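Week 7 notes — Teardown and parts recovery, vendor kits
Instructor: Ngân Khúc. Lab lead: Khoa Quách

Carryover from last time: we finished fixed-path arms. Today is the Brisberg desktop teardown kit, the one the department is reviewing. Read the Sendgate handout first if you missed it, same vocabulary.

What you get in the kit: one gripper, wrist camera, controller box, mounting plate, license for the task software. Arm not included. You supply your own.
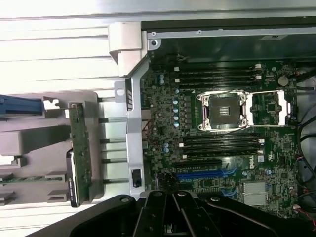

Dell workstation chassis, opened up, wrist camera view in both. 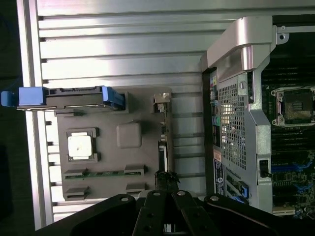 Why desktops? Mixed materials, lots of small latches, and every model year moves things around. A fixed path dies on the second machine. So the kit leans on the wrist camera, and the review question is how much that realy buys you.

Task list in the Brisberg manual, in their order:
1. Drives and carriers
2. Loose cables
3. Memory
4. Expansion cards
5. Heatsinks, fans
6. Coin cell
7. Board out

Khoa would move 6 to the top. Coin cell should come out before anything gets pushed around near it. Write this down, it comes back in the assignment.

Gripper
Two fingers, parallel close. Good on flat things with a clear edge — carriers, card brackets, memory modules once the latches are open. Poor on anything soft. Cables are the weak point: they bend, they hide behind each other, and the fingers tend to take two when you wanted one. Manual says "route around". Not an answer.

Also the gripper is wide behind the fingers. Check clearence on both sides before you go down between a drive cage and a frame wall. Fingers fit, the linkage may not.

Camera
Close view, sees what the fingers are about to touch. Costs you two things:
— gripper blocks part of its own view, worst at the bottom, which is where you're working
— bare metal glare. Ribbed panels wash out under a strong lamp. Move the lamp before you touch exposure settings.
Orientation: chassis on its side means labels and logos read sideways. Don't hard-code up.

Software
Task editor is fine. Teach a pose, name it, chain it. Error messages are bad ("step failed", no step number). Log file caps at 2,000 lines and then overwrites from the top, so copy it off before a long run. Brabec's editor does this better but it only talks to Brabec grippers.

Wear
Finger pads rated for 800 cycles, then replace. Our set was swapped at 152 after one pad started to lift at the corner. Could be a bad batch. Ngân has written to the vendor, no reply yet.

Service plan
Basic: email only, parts shipped at your cost.
Full: phone, loaner gripper, yearly calibration.
For a teaching lab the loaner is what matters. One gripper down means the whole bench is down. Zistov includes a loaner in their basic plan, ask why Brisberg doesn't.

Before you run anything
PSU unplugged and left to sit. Side panel off and away from the bench. Speed limit on. One person on the stop button, and that person does nothing else. Hands out of the chassis until the arm is parked.

Assignment
One page, your own words. Pick two steps from the task list. For each: what does the camera need to see, where does the gripper go in, what could it hit. Then say if you'd keep the vendor's order or change it. Sketches ok. Due Sunday, upload or leave it in Khoa's box.

Bench sign-up sheet is by the door. Groups of three max. Next week: fastener removal, bring the screw chart.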